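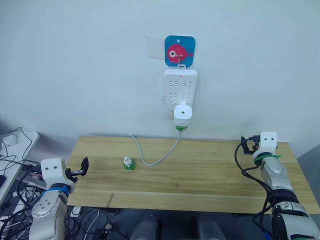 今天把双臂规划器的新分支合进主干了!!攒了好久的东西想说,开一串慢慢写。主题是:怎么让两条胳膊给一个挂在墙上的插座拔插电蚊香液(对,就是这么家常的任务),以及为什么我觉得它比拧螺丝有意思得多。

---

先说任务。墙上贴一个挂钩,挂钩上吊一条竖着的白色排插,加热器插在排插上,桌上放着一小瓶绿色的补充液。目标是一臂扶住排插,另一臂把加热器拔下来,换瓶,再插回去。人做这件事几乎不过脑子,写成代码以后我才知道自己的手有多了不起。

---

难点一:排插是挂着的。它只有顶上一个小环吊在钩子上,你从下面一推它就转,一拔它就跟着你走。之前我们所有的示例都默认插座是固定在世界坐标系里的,规划器算出来一条漂亮的直线,执行起来目标已经跑了。

---

所以新分支干的第一件事:排插在规划场景里从"静态障碍物"改成了"单铰链摆",铰点就是挂钩。扶的那条臂贴上去以后,铰链约束和夹爪接触约束一起放进优化里解。代码改动比想象中小,头疼的全是边界情况,比如夹爪离开的那一瞬间谁来负责把约束撤掉。

---

这里要大声感谢 Ayanda Tshabalala。约束生命周期那一块是她重写的,现在每个约束都挂在一个作用域上,动作段结束自动释放。我原来的写法是手动 add / remove,忘记 remove 的次数……不说了,git log 里都有。

---

难点二:感知。白色排插、白色加热器、很淡的墙,三样东西叠在一起,深度图上边缘糊成一团。我一开始想单靠点云分割,调了整整一周的阈值,换个光照全白调。

---

后来是 Lesego Van Wyk 随口提了一句:挂钩上不是有条鱼吗?

蓝底,红粉色的圆鱼,大白眼圈黑眼珠。整面墙上对比度最高的东西就是它!!

---

于是 Miyazaki(我们的感知模块,别问名字哪来的)现在的流程是这样:

- 先在 RGB 里找蓝色方片和鱼眼,定出挂钩位姿
- 以挂钩为铰点,往下搜排插的长边,得到摆角
- 在排插局部坐标系里匹配孔位模板,孔缝是深色的,很好认
- 最后才找加热器,绿色瓶身给初值,轮廓匹配做精修

每一步只在上一步给的小窗口里搜,快而且稳,我爱死这个串法了。

---

有朋友肯定要说:那换一家没有鱼的怎么办?问得好,挂钩检测器是插件接口,鱼只是其中一个实现。通用版用的是"竖直细长物体的上端点 + 墙面法向",精度差一截,但能跑。我自己调试的时候永远开鱼。

---

难点三,也是我最喜欢的一个:线。

加热器下面拖着一根浅灰色的线,落到桌上弯成一个大 U,再拐回桌子后沿。规划器眼里没有线这种东西。于是它会非常自信地让夹爪从 U 的底下穿过去取瓶子。

---

我们没有去做完整的柔性体仿真(试过,慢得可以去泡茶再喝完)。现在的做法很土:

1. 在图像里把线提成一条折线
2. 每一小段膨胀成胶囊体
3. 胶囊体进碰撞检测,但标成"软",碰到加代价,不直接判死刑

第三条很关键。全部当硬障碍的话,取瓶那一步经常直接无解,瓶子离线太近了。

---

软代价的权重我扫了一遍参数。太低,等于没有;太高,手臂绕一个巨大的弯,肘部差点去找墙打招呼。最后选的值写在 config 里,旁边有注释,注释写的是"别动,求你"。

---

说说工具。这次最值的投入是回放器 Lamo。每次执行都会把图像、关节状态、规划请求、当时生效的约束全部打上同一个时钟存下来,出问题以后拖时间轴就能看到"它当时以为世界长什么样"。

以前我查一个 bug 要在四个终端之间来回对时间戳。以前的我辛苦了。

---

Lamo 里现在攒了 382 段记录。合并之前我拿全部记录离线跑了一遍新规划器,只看能不能出解、出解多久,不看实机。7 段无解,逐段点开看:全都是同一个毛病,扶持臂选的接触点太低,腕部转不过来。

---

修法:采样接触点的时候,先过一遍腕部可达性查表,不行的直接扔掉,别浪费优化器的时间。改完那 7 段全部有解。这一刻我在椅子上转了一圈。

(再次强调是离线!实机是另一回事,往下看。)

---

实机上最顽固的失败是插回去那一步。角度差一点点,插脚顶在孔边上,力就上来了,然后排插开始往旁边摆,然后视觉说"目标动了",然后规划器重算,然后又顶上。两个模块都觉得自己没错,像在吵架。

---

解决方案是让它们别同时说话。进入插入阶段以后:

- 视觉结果冻结,只留作记录
- 工作臂切到导纳控制,法向给一个很小的推力,平面内走螺旋搜索
- 扶持臂刚度调高,只管顶住

状态机里加了一个叫 `hold_and_hush` 的状态。名字是 Ayanda 起的,评审一次过。

---

螺旋搜索的频率也值得说一句。最开始控制回路和搜索轨迹都在一个线程里,轨迹生成一卡,力就飘。现在轨迹预先生成好放环形缓冲,控制线程以 100 Hz 只取不算。特别朴素的改法,曲线一下子就干净了,看得人心情舒畅。

---

一个小彩蛋:左臂腕上一圈蓝带,右臂腕上一圈绿带,所以我们日志里的命名空间就叫 `blue` 和 `green`。在此之前叫 `left` 和 `right`,然后每次开会都要先吵五分钟是谁的左。

如果你也在做双臂,请现在就去给它们缠点带颜色的东西。

---

还没做好的部分,老实列一下:

- 小补充瓶歪着放的时候抓取姿态选得很保守,经常多绕一步
- 线被夹爪带着走以后,折线模型不会更新,只能重新感知
- `green` 那侧自己的线缆往外鼓,自碰撞模型里还没有它,现在靠关节限位硬躲

最后一条是 3 月……好吧我不许诺月份了。

---

Celadside 的朋友问能不能直接接他们的夹爪。接口上可以,夹爪只需要实现开、合、读力这几个调用。没有力反馈的话插入阶段会退化成纯位置搜索,我不太推荐,但代码不会拦你。

---

Covmont 那边想要的是任务描述文件。现在动作序列写在 YAML 里,长这样:

```
- blue: brace(strip, side=left)
- green: grasp(heater)
- green: pull(axis=outlet_normal)
- blue: release_after(green.clear)
```

`release_after` 是这个版本新加的,可以等另一条臂的事件。我写完第一个能跑的例子以后傻笑了很久。

---

想试的话先从离线回放开始,不需要任何硬件,仓库里带了一小份 Lamo 记录。跑起来以后把软代价权重改成 0 看看夹爪怎么钻线圈,非常有教育意义,也非常好笑。

---

提 issue 请附上 Lamo 记录,只贴一句"规划失败"我真的猜不出来 🙏 记录文件太大就只截失败前后那一段,导出按钮在时间轴右键菜单里。

---

接下来我要去弄 `green` 的线缆自碰撞了。谁有给腕部线束建近似模型的经验,请务必回复我,土办法优先!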